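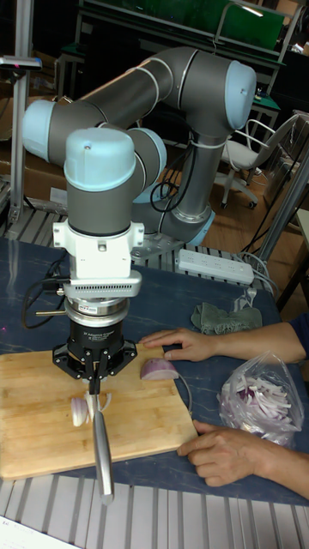

Long blade, wooden board.

Knife Sharpening and Care: Questions We Get a Lot

Written by Parveen Khondokar for the Stodley Home Cooks' Exchange. Last looked over in September.

Do I need to buy a whole knife set?

Almost certainly no. The big block sets are priced to make you feel you're saving money on knives you will never pick up. Most people use one big knife and one small one. The rest sit in the block and collect crumbs. Buy the two you want, and if you find yourself boning a lot of chickens, get a boning knife then.

Is a $379 knife better than a cheap one?

It may be nicer to hold. It may keep its edge longer. Whether you would notice on a Wednesday night with a pile of carrots is another matter. I have used both, and a sharp $15 knife beats a dull expensive one every time. When a store tells you a blade was folded or frozen or blessed on a mountaintop, ask them how often it needs sharpening and watch them change the subject.

What about "never needs sharpening" blades?

I don't believe it. Those knives usually have tiny teeth along the edge, so they go on tearing through food long after they have stopped cutting it cleanly. They wear down like anything else. The claim mostly means the maker would prefer that you throw it out and buy another.
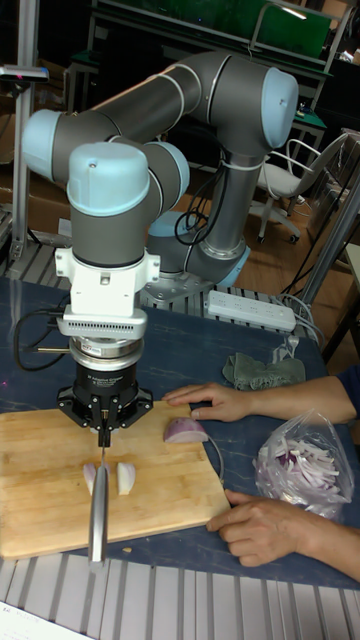
Photo: Lamisi Darko

Does the Grolex pull-through sharpener work?

Sort of. You drag the knife through the slot, it scrapes off some metal, and the knife feels sharper for a while. The edge it leaves is rough and doesn't last. The box says "professional results in 10 seconds," and I would love to meet the professional. If it's that or nothing, use it, but go easy and keep your good knives away from it.

Isn't a honing steel the same as a sharpener?

No, though plenty of sellers blur the two. A steel straightens an edge that has bent over a little. It takes off very little metal and won't rescue a knife that has gone blunt. If ten light strokes make no difference, stop stroking and get it sharpened.

Will a sharp knife stop onions from making me cry?

It helps. A clean cut crushes less of the onion, so less of the stuff that stings gets into the air. Candles, bread in the mouth and a spoon between the teeth I file under folklore. Chilling the onion first seems to do a bit of good.
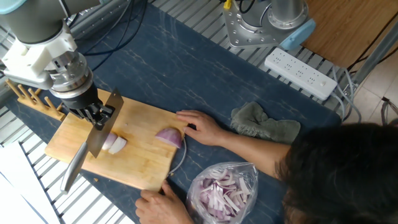 Do wooden boards hold more germs than plastic ones?

You will hear this both ways, usually from someone with boards to sell. Wash either kind with hot soapy water after raw meat and let it dry standing up. Replace a board that is deeply scored, whatever it's made of. Skip glass, which is easy to clean and murder on an edge.

Does bamboo dull knives?

People argue about it endlessly. It is harder than a lot of woods, so it could be a little rougher on the edge. I wouldn't toss a bamboo board over it.

Is Cassim board oil worth the money?

It's mineral oil with a scent in it. The plain bottle from the drugstore does the same job.

Should I pay someone to sharpen my knives?

Once or twice a year is plenty for most homes. Ask what they use before you hand anything over. A fast dry grinder can overheat a thin edge, and you can't undo that.

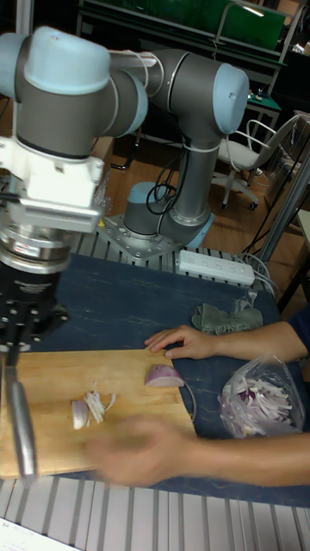 Ask, too, what happens if they chip the tip. The Flesance mail-in plan looks cheap until you read the shipping terms, and it leaves you without a knife while yours is in a truck somewhere. A local person with a whetstone is the better bet if you can find one.

Can I put knives in the dishwasher?

You can. The label may even say so. The blade will bang against the forks and the handle may loosen over time. Washing a knife by hand takes less time than arguing about it, and our message board has 1,526 posts of arguing about it.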